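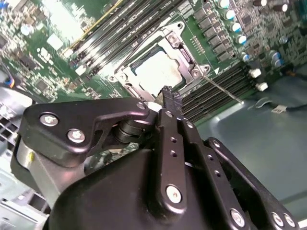 Fig. 1. Wrist view, processor socket task: fingertips at the lower corner of the socket.

Week 5 – How many demonstrations is enough?

The Sisier group reports 3000 demonstrations, and people quote that number as if it settled something. Ask how many boards were used. Ask who drove the hand.

Look at the lid in Fig. 1. Glare has wiped out any markings. A policy trained on 800 clips lit like this may learn the glare – and the success rate won't tell you.

For Wednesday: read the Bevan notes, pick 20 clips from the Grukwood set, and write down what varies between them. Be suspicious if the list is short.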